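Club de robótica: el brazo aprende a coger flores

El grupo de manipulación del club Tindall ha cerrado julio con 344 intentos de agarre registrados. El ejercicio de este trimestre consiste en coger una flor por el tallo, levantarla y dejarla en un jarrón. La meta son 3000 intentos antes de la muestra final.

Zulkifli Hartono, que coordina las sesiones, cambió las piezas de espuma por flores después de Semana Santa. Los tallos finos dan más trabajo de lo previsto: si la pinza cierra demasiado, los marca; si cierra poco, la flor gira y cae. Con la fuerza al 40 % se estropean menos tallos que al 48 %, y con ese ajuste seguimos.

Las rosas se colocan cada vez en una posición distinta, mezcladas con hojas y ramas sueltas. El código está en la carpeta Mokent del servidor. Quien quiera apuntarse al turno de tarde puede escribir al club o pasar por el taller a partir de las cinco. No hace falta saber programar, pero sí traer el pelo recogido.

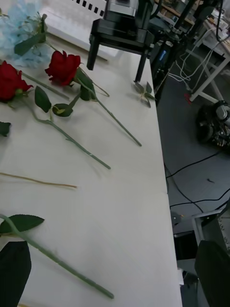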